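Apr 7, 2020

Thread on good practice for button-press tasks with small powered household objects. I've been rewriting our station rules since March and people keep asking for the short version. 1/

Scope first. These rules cover one arm, one gripper, one tabletop object that runs on mains power. They don't cover kettles, irons or anything with a blade. Siregar has a separate sheet for those and it's longer than mine. 2/

Rule one. Write down the target before the run starts. "Press the button" is not a target. Name the control, name the state you want it in at the end, and name what counts as a miss. 3/

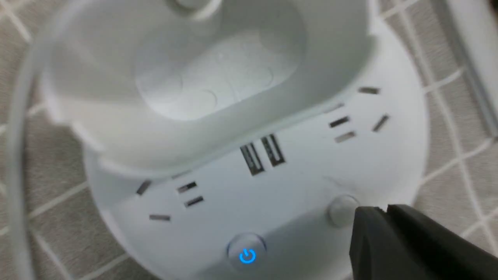 Most of our bad labels come from objects with more than one control. Operators write "power button" and move on, and a reviewer at Dasent then has to guess which one they meant. On a unit with two round buttons, one with a lit blue power symbol and one plain, the task sheet has to say "lit" or "plain" in words. Left and right don't work, as they change when someone turns the base. 4/

Rule two. Mark the no-go areas. Outlets and USB ports are no-go for fingertips at all times, powered or not. We draw the keep-out zone around the whole bank of openings, not slot by slot. Slot by slot looks tidier in the software and leaves gaps you will find later. 5/

Metal fingertips get an insulated cover or the arm doesn't go near a live object. I've had arguments about this one. The rule stays. 6/

Rule three. Speed. We cap the free-space move and then cap it again for the last stretch before contact. The second cap is the one that matters. If the arm has to cross in front of the object to get to the far side, the slow cap applies for the whole crossing. 7/
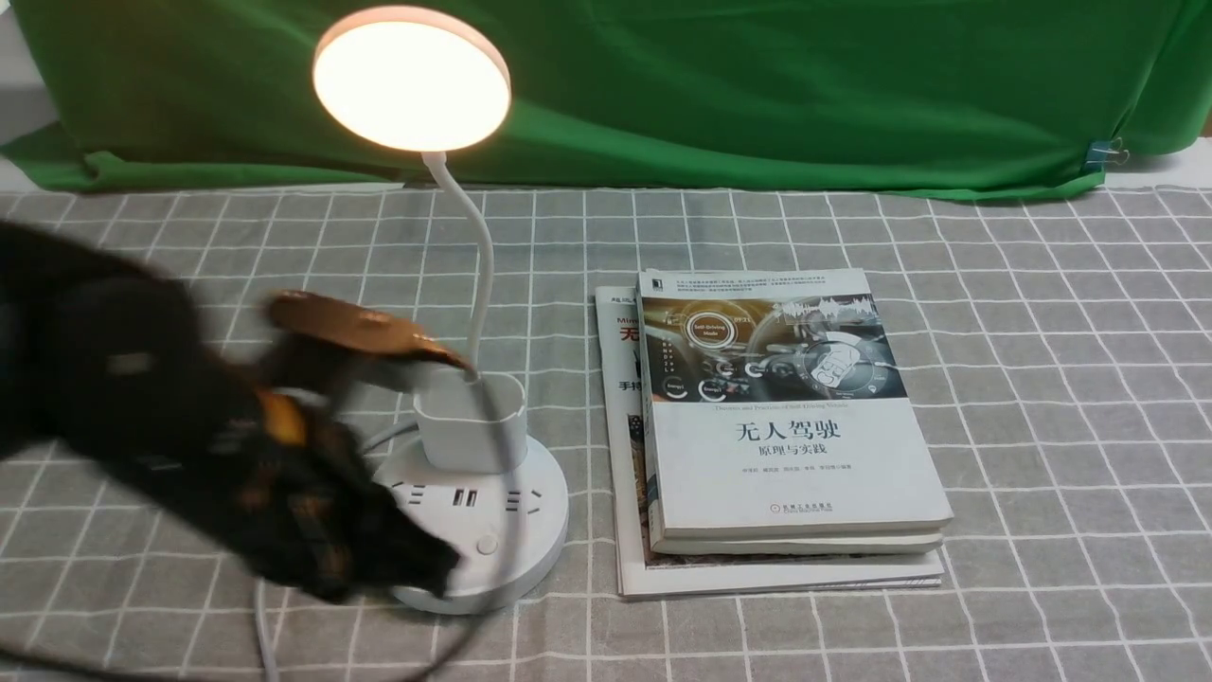

Gripper crossing in front of the lamp, light on.

Rule four. Cables. Look at where the cord lies before every run, even when the last run was fine. Cords move a little each time the base gets nudged. If the planned path goes over one, the sheet says so and the operator initials it. 8/

Rule five. Other things on the table are allowed. Books, magazines, whatever. They go on the sheet too, and they stay put for the full set. If a stack gets moved between runs, that's a new set with a new number. 9/

Rule six. Inspect after 32 presses. Check the button, the pads, and the base for cracks. I wanted a lower number and Plornell wanted a higher one, so 32 is what we have — it has held up fine. 10/

At 3000 presses the object is retired, even if it still works. Take it off the shelf and cut the label off so it doesn't drift back into use. 11/

Rule seven. A stop is not a failure. Log it with a reason code and carry on. We have eight codes and that's plenty. If operators think a stop counts against them, they'll stop pressing stop. 12/

The old Testex checklist had 94 items and people ticked it from memory. The current one fits on a single page. If you add a line to it, take one out. 13/

I'll post the blank sheet when the wording on rule two is settled. If your lab handles lit and unlit controls differently, reply with how you write it up. 14/14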